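5/26/22
By Marilou Lumanlan

Kutura finishes side-by-side camera trial on its outdoor robot

Kutura has finished a trial of three camera units for its Ostik ground robot, and has picked the one that will go on machines shipped from August.

The units were run one after another on the same robot, with the same controller, along lanes between old buildings at the company's Salazar test site. Each was marked on how well the operator could steer from the picture alone, how it dealt with pale sky and dark walls in one view, and how often the video link dropped. The team logged 221 runs.

"We had good numbers from the bench, but the bench is flat and evenly lit," said Florante Macaraeg, who led the trial. "Out here you get a white sky over a nearly black wall, and a cheap sensor gives up on one or the other."

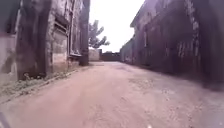 A dirt lane between two weathered buildings, with part of the robot's body at bottom left.

The chosen unit, the Sukano wide-angle, was not the sharpest of the three. It kept more detail in shadow at the foot of the walls, and operators using it asked for a second look less often. The sharpest unit came last on link drops -- 9 in one afternoon -- and has been sent back to its supplier with the logs.

Two mounting heights were also compared. The lower mount gave a better view of ruts and loose grit but let more of the robot's own body into the picture. Operators said they got used to this within some 3 runs, and Kutura will offer both heights.

"I'd rather see a bit of the robot than guess where its corner is," said Analyn Dagdag, one of the operators.

Work on night driving has not started. Impi Valtonen, who looks after the controller software, is preparing an update that sets exposure from the lower half of the picture only, and this will be tested on the Sukano unit first.

Owners of earlier Ostik robots can have the new camera fitted. The bracket is the same, but the cable is not. Requests should go to Crisanto Baluyot in customer support.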